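Tasthorpe Home Recording Board > Rooms and Studios > Booking a room vs. doing it at home

Thread: Is a day at Quansah worth 800 bucks for drums only?

flatwound_pete
We've got six songs ready and a drummer who lives in an apartment over a dentist. So the drums have to happen somewhere else. Quansah quoted us 800 for the day, engineer included, 12 hours door to door. The plan is to track drums there and do everything else in my spare room, where the only complaint comes from the cat. Has anyone here done it that way? Did you get your money's worth, or did you spend four hours listening to someone hit a floor tom?

mudbucket
You will spend four hours listening to someone hit a floor tom. That's included in the price.

Serious answer, yes, do it. We cut five songs there in July and the drum sound is the only thing on the record I'm not embarrassed by. The big room has a high ceiling and they leave the kit mics up if you ask when you book. Put new heads on a couple of days before, not in the parking lot like we did.

oldreelguy
I'll be the grump. 800 for one day, for drums, for a record that fifty people will hear and twelve of those are your mothers. Rent a church hall for an afternoon, put up four mics, done. I made a whole album that way and it sounds like a church hall, and people pay extra for that now.

mudbucket
I've heard the album. It does sound like a church hall.

oldreelguy
Thank you.
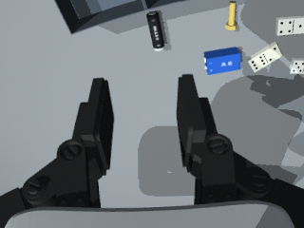 Tasthorpe Home Recording Board — Rooms and Studios

flatwound_pete
OK, but a church hall means I'm the engineer, and I once recorded a whole rehearsal with the wrong input armed. Lovely take of the laptop fan. Part of what I'm paying for is someone who isn't me.

Gudrun Torvik
I work the desk at Quansah three days a week, so salt this as needed. Things that eat the day: tuning, headphone mixes, lunch, and the band deciding on a tempo they could have decided on at home. Bring a click map for each song, even if it's scribbled on a napkin. Bring scratch guitars already recorded if you can. Six songs in 12 hours is fine if your drummer knows the endings. It's always the endings.

We'll give you the raw files at the end of the day. Bring your own drive. We have sold the emergency one at the front desk many times, and it is not a bargain.

flatwound_pete
He knows four of the endings.

Gudrun Torvik
Then book for four and be pleasantly surprised.

hissandhum
Has anybody tried Flonero instead? They charge 481 for the day, and the room is smaller but dead quiet. We did our EP there. No engineer at that price, just a guy named Alter who shows you the patch bay and then goes upstairs. He came down once to ask if we were OK. We weren't, and he fixed it, and he didn't charge us.

oldreelguy
Small dead room on drums sounds like a shoebox full of other shoeboxes.

hissandhum
Depends on the music. We wanted dry. You'd hate it.

oldreelguy
I would, and I'd like that noted.

mudbucket
I'm with the grump on this one, which I don't enjoy. You can make a live room drier with blankets and gobos, but you can't make a closet bigger. If Pete wants one kit sound for all six songs and has no idea yet what the mixes want, he should take the bigger room.

hissandhum
For nearly twice the money, though. He could do a day at Flonero and spend the difference on someone decent to mix it. A bad mix will flatten your nice high ceiling in no time.

flatwound_pete
That second point has been bothering me all through dinner. I was planning on mixing it myself.

hissandhum
See above re: laptop fan.

flatwound_pete
Update. Talked to the band. The bass player wants the church hall, the singer wants Flonero, and the drummer wants to know if there's parking. I've put a 50 dollar hold on a Saturday at Quansah, four songs, and we'll see about the other two.

Gudrun Torvik
Parking's around back. Tell him the ramp is steeper than it looks and to take the hardware case up first.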